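Udbridge bench checklist, two-arm counter tasks
Kept by Uyên Đỗ, last tidied in April

I have left my comments under each line, because a bare tick has never told me much when I come back to it weeks later wondering what I meant. Please add yours underneath, as long as you like – the sheet has plenty of room and I do read them all.

The question we are testing is a simple one to ask. When one hand holds a thing and the other hand works near it, does it help if the holding hand is allowed to give a little? Zurkby is the version that gives. Radu is the older, stiff version. We are running 800 trials of each, and nothing counts toward either total unless this sheet is complete.

Before power

1. Emergency stop pressed and released by the person who will stand beside it. OK
Comment: please do press it yourself, even if you watched somebody else do it over breakfast.

2. Connectors at the arms seated, cables clear of the elbow joints through the full reach. OK
Comment: I like to follow each cable with a finger from end to end. It is slow and a little dull, and I would still ask you to do it.

3. Gloves free of tears and pulled snug at the wrist. OK
Comment: a baggy glove bunches up in the palm and the grip readings wander all morning.

4. Glassware checked for chips against the light. OK
Comment: one press retired with a nick in the rim. It is in the sharps bin, so kindly leave it there.

At the counter

5. Supporting hand set before the other hand starts its part. OK

6. Grip limit loaded from the Rurkar file and read aloud. OK
Comment: glass and thin plastic have separate limits, and it is very easy to carry the wrong one over from the last task.

7. People stay behind the floor line whenever both arms are live. OK
Comment: this includes me, and I have been told off for it, quite rightly.

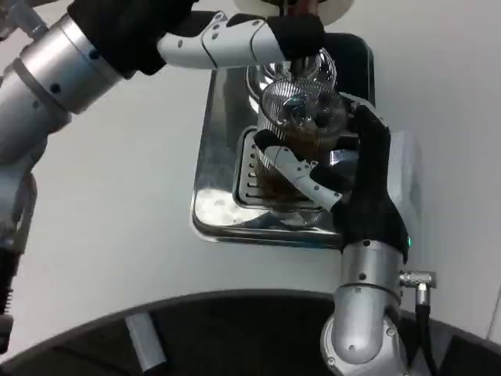 French press, one hand on the glass and the other on the plunger rod.
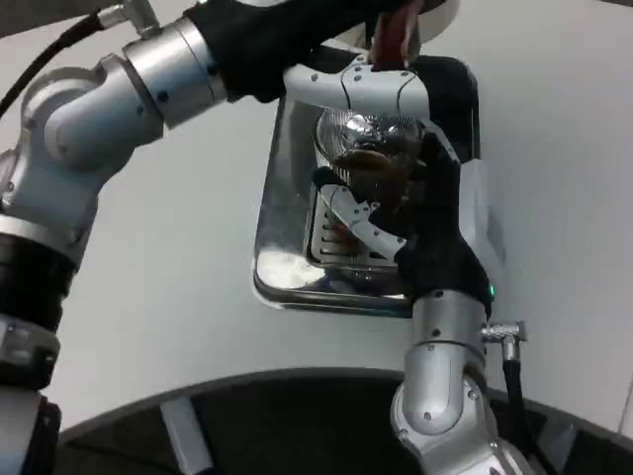

Uyên, on line 6, I would go further and have the limit typed in fresh for every task. Reading it aloud is fine when two of us are here, but late in the day I catch myself reading what I expect to see. Could we also log which hand moved first? I think the Zurkby numbers look kinder than they should when the supporting hand gets a head start.

Reply from Uyên: yes to both, and thank you. I have added the first-hand column, and the sheet will now ask for the limit each time. I reran 400 of the old logs with that question in mind, and Zurkby still slips less often than Radu, though the gap is narrower than the one I showed you all in the meeting.

After the run

8. Arms parked, power off, stop pressed in. OK

9. Drip tray emptied and wiped. OK

10. Logs copied to the shared drive, with failed trials kept in. Open
Comment: the copy stalled partway through, so I will start it again after lunch and initial this line then.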